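I moved to Dundgate for my job, and in the first two years I lived in four rented rooms. Every one of them was offered as "fully furnished." I have come to believe that these words do more harm than good, and I would like to explain why.

When you are new in a country, furnished sounds like kindness. You arrive with one suitcase, and there is already a bed, a table, a lamp. You don't need to find a truck or a friend with strong arms. I paid 90 a month extra for this in my first room, on the Flallska side of the river, and I thought it was a fair price. After one year I made the calculation and saw that I had paid more than 1000 for things I could have bought used for 200. And they were still not mine.

But the money is only the smaller part of my complaint. The bigger part is what it does to the person. In a furnished room you learn to live carefully, like a guest. You don't move the table, for there is a list, and on the list the table stands by the window. My landlord at Berhe Lettings kept such a list, with a column for scratches. I signed it in April, and until I left I put a towel under every cup.
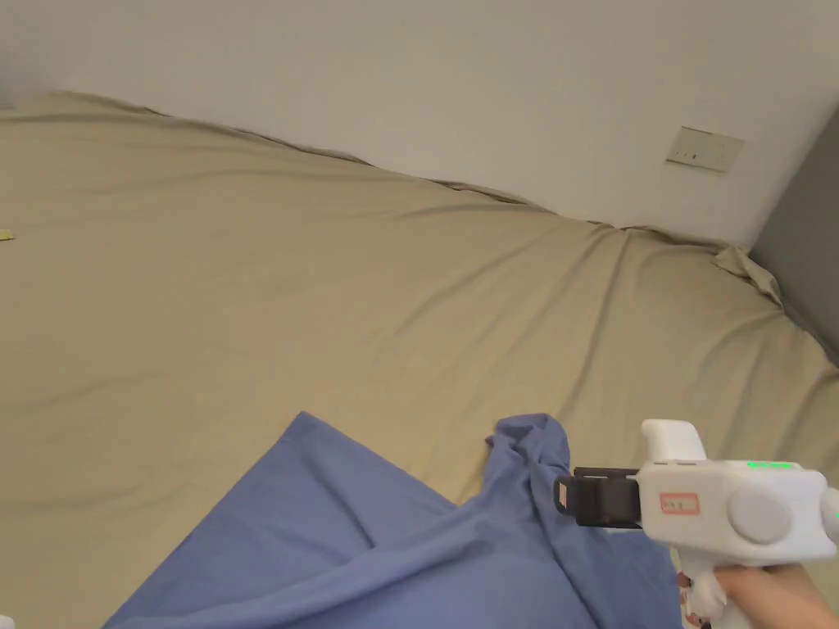 *A bed against the wall, with a fitted sheet and a blue cloth.*

People will answer that not everybody wants to own furniture. This is true, and I respect it. A student who stays for one semester should not have to buy a wardrobe. A nurse on a short contract has better things to do with her evenings. For them the furnished room is a good thing, and I would not take it away.

What I ask is that it should be a choice. In my town it is hardly one. I looked through the offers in the Villow quarter last month and the empty rooms were very few. Owners prefer furnished because the rules on rent are softer for it – a cheap chair and an old mattress, and already the room belongs to another class. I think the town should look at this. If the furniture raises the rent, then the price of the furniture should be written separately in the contract, and the tenant should be able to say no to it, piece by piece.

Now I live in a room that was empty when I got the key. I slept badly for a week, on a mat. Then I bought a table from a neighbor, too big, with one leg shorter than the others. I have put it in the middle of the room, where I like it, and there are already rings on it from my tea.

May 26, 2024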